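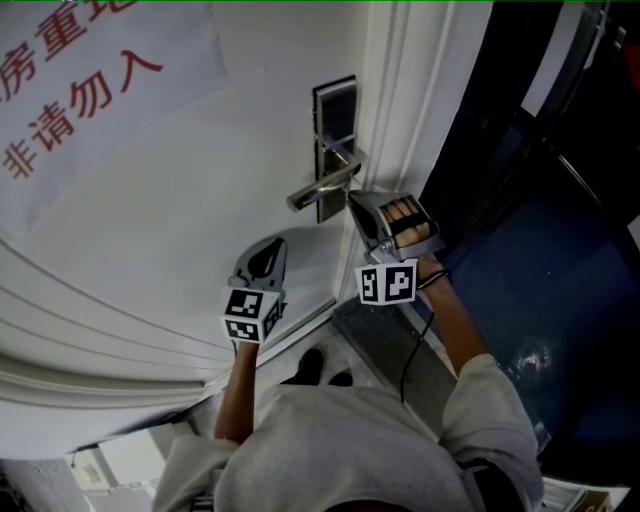 At the door, one gripper just under the lever handle.

Cestberg Community Board > Local News and Incidents > Fire at the old Fanum unit, Cheon Road

tudor_c
Joined: February
Huge well done to both crews last night! I could see the glow from my back bedroom and by the time I'd got my shoes on there were 3 engines down there with the road shut at both ends. Hose right across the roundabout. It was the single storey bit at the back of Fanum, the one with the green roof, and they kept it off the main building completely. Brilliant to watch people who know their job that well.

DawberT
Seconded!! I'm on Cheon Road itself and a firefighter came along knocking on doors telling us to keep the windows shut. Lovely chap, even stopped to reassure my neighbour about her cats. Everything smells of bonfire this morning but that's it.

marsden_d
Does anyone know if the 7 bus is still diverted?

DawberT
It was at half eight. Going round by Wesavix and missing out the two stops on the hill.

KFothergill
Good work by the crews, no argument there, but 3 engines for a lean-to? I was on the corner and one of them was parked up most of the night. Meanwhile what's covering the rest of town?

tudor_c
It wasn't a lean-to, Kieran, it's where they keep the pallets! And there are houses the other side of that fence. I'd much sooner have one standing by.

bramwell_k
Retired from the service here (other Kieran, hello). The spare one is there so people can swap over. You can't keep the same crew in breathing sets for hours on end, they come out shattered. Another station will have moved up to cover the town, that's routine.

KFothergill
Fair enough on the swapping over, didn't know that. Still think the road could have opened sooner. I had a 300 yard walk turn into a tour of the estate.

bramwell_k
Damping down takes ages. Pallets hold heat in the middle of the stack and you have to drag it all apart. Best part of the job when I was 19, less so at 50!

marsden_d
Bus is back on the normal route, just got off it. Still one engine there and tape across the back gate.

DawberT
Thanks Declan! I'm baking for the station this afternoon, so if anyone wants to add a tin of something, drop it round to mine by 6 and I'll take the lot up. No nuts please.

tudor_c
Flapjacks on their way, Tia!

KFothergill
I'll bring a lemon drizzle. I'm walking it round though, not risking the roundabout.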